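4. Adding an interview to the Henare archive

Read this before you send anything in. Section 3 told you how to get a log-in; if you skipped it, go back, as none of the steps below will work without one.

4.1 Check that we haven't got it

1. Open the Kerninard index and search by the name of the actor.
2. Search again by the name of the magazine. The index is supposed to match both at once. I have never seen it do so.
3. If the piece is there under another headline, stop. Papers sell the same interview on and each one gives it a new title. We had one Purnik press-tour chat listed under four headlines, and three of them said "exclusive".

Note: "Exclusive" is not a field on the form. Please don't type it into the notes box either.

4.2 Type it up

4. Copy the text as printed, mistakes and all. Put your own corrections in square brackets.
5. Give the issue number and the page. "From a magazine my sister had" will be sent back.
6. Leave out the pull quotes. They are often tidied up by a sub-editor and don't match what is in the body of the piece.
7. Keep the introduction to 100 words or fewer. The form says it will cut anything longer, but what it really does is save the lot and then show a blank page.

Caution: Do not press Save twice. The button gives no sign that it has worked, and a second press makes a second entry. Entry 209 and entry 1435 are the same interview, and Tayla Rutherford has asked me to say that she is not going to merge any more of these by hand.

4.3 Scans

8. Scan in grey unless the page has colour on it.
9. Keep each file under 40 KB. The Proserden upload page claims to shrink bigger files for you. Try it if you like -- mine came back at the same size with a new name.
10. Wait for the thumbnail before you close the window.
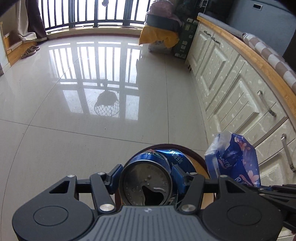

11. Write down the entry number. You will need it if the thumbnail vanishes overnight, as they sometimes do.

Note: Bart Martens says the missing thumbnails were fixed in August 2004. I would still write the number down.

4.4 Quotes from unnamed friends

12. Tick "unconfirmed" for anything said by "a source", "an insider" or "a close pal". There is no box for "made up", though I have asked for one.
13. If the actor later denied the story, add the denial as its own entry and link the two. The link only works in one direction, so make it from the older entry to the newer.

Section 5 covers radio and television interviews.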